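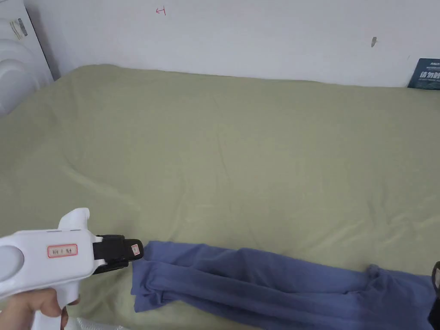 Blauviolettes Kleidungsstück auf olivgrünem Stoff

Feldornithologie, Begleitskript zu Einheit 4
Rufe und Gesänge im Siedlungsraum: Erfassung, Protokoll, Auswertung

4.1 Gegenstand der Einheit

Behandelt wird die akustische Erfassung von Brutvögeln in Gärten, Parks und an Gebäuden. Vorausgesetzt werden die Artkenntnisse aus den Einheiten 1 bis 3, insbesondere die sichere Unterscheidung von Mönchsgrasmücke und Gartengrasmücke sowie von Zilpzalp und Fitis anhand des Gesangs. Wer hier noch unsicher ist, wiederholt die Hörbeispiele vor der ersten Exkursion.

4.2 Gesang und Ruf

Als Gesang gelten Lautäußerungen, die der Abgrenzung eines Reviers oder der Anlockung eines Partners dienen. Rufe sind in der Regel kürzer und weniger stark gegliedert. Sie treten als Kontakt-, Warn-, Bettel- oder Flugrufe auf und sind bei vielen Arten das ganze Jahr über zu hören. Die Grenze ist nicht in jedem Fall scharf. Beim Haussperling etwa besteht der Gesang aus aneinandergereihten Tschilplauten, die einzeln auch als Ruf vorkommen.

Für die Revierkartierung zählt der Gesang als revieranzeigendes Merkmal. Ein einzelner Warnruf reicht hierfür nicht aus, ist aber mit dem vorgesehenen Kürzel in die Tageskarte einzutragen.

4.3 Tagesgang und Jahresgang

Die Gesangsaktivität der meisten Singvögel erreicht ihren Höhepunkt um den Sonnenaufgang. Hausrotschwanz und Amsel beginnen deutlich vor der Dämmerung, Finken meist später. In beleuchteten Straßenzügen kann sich der Beginn nach vorn verschieben; das Rotkehlchen ist dort auch nachts zu hören. Am Vormittag lässt die Aktivität nach, ein zweiter, schwächerer Gipfel folgt am Abend.

Standvögel wie Kohlmeise und Kleiber singen bereits im Spätwinter. Die Langstreckenzieher kommen ab April hinzu, der Mauersegler meist erst gegen Monatsende oder im Mai. Eine Kartierung, die allein im März stattfindet, unterschätzt den Bestand dieser Gruppe daher zwangsläufig.

4.4 Übungsgebiet Stadow

Das Übungsgebiet umfasst den alten Dorfkern von Stadow mit den anschließenden Obstgärten sowie die Siedlung Stendbridge - dort überwiegen Reihenhäuser mit kleinen Rasenflächen und Schnitthecken. Beide Teilflächen werden auf einer festen Route begangen. Die Route führt über 112 Haltepunkte, die in der Arbeitskarte fortlaufend nummeriert sind. An jedem Haltepunkt wird fünf Minuten lang verhört; Beobachtungen auf den Wegstrecken werden gesondert notiert.

Im vergangenen Kursjahr lagen nach Abschluss aller Begehungen 1.173 Einzelregistrierungen vor. Davon entfielen nahezu 1.000 auf den Dorfkern und die Obstgärten. Bei der Bewertung dieses Unterschieds ist zu beachten, dass die beiden Teilflächen nicht gleich groß sind und der Verkehrslärm in Stendbridge leise Arten überdeckt. Aus den Registrierungen wurden 73 Reviere abgegrenzt.

4.5 Protokollführung

Zu jeder Begehung gehört ein Kopfbogen mit Beginn, Ende, Bewölkung, Windstärke und Niederschlag. Bei anhaltendem Regen oder starkem Wind ist die Begehung abzubrechen und zu wiederholen. Simultan singende Männchen derselben Art werden in der Karte durch eine gestrichelte Linie verbunden.

Klangattrappen werden im Kurs nicht eingesetzt. Tonaufnahmen mit dem eigenen Gerät sind zulässig und bei strittigen Bestimmungen erwünscht. Die Aufnahme ist mit Haltepunkt und Uhrzeit zu benennen.

4.6 Nachahmer

Star, Gelbspötter und Sumpfrohrsänger übernehmen Laute anderer Arten in ihren Gesang. Der Pirolpfiff eines Stars vom Dachfirst ist ein häufiger Grund für Fehleinträge. Ungewöhnliche Nachweise werden deshalb erst nach Sichtbeobachtung oder anhand einer Aufnahme übernommen.

4.7 Aufgaben bis zur nächsten Sitzung

1. Übertragen Sie die Tageskarten Ihrer Gruppe in je eine Artkarte für Amsel, Hausrotschwanz und Grünfink.
2. Grenzen Sie die Papierreviere ab und begründen Sie zwei Zweifelsfälle schriftlich.
3. Vergleichen Sie Ihr Ergebnis für die Amsel mit der Musterkarte im Ordner Plovance.

Die Abgabe erfolgt gruppenweise bis 12 Uhr am Tag vor der Sitzung im Kursraum Munro. Verspätete Karten werden angenommen, jedoch nicht mehr besprochen.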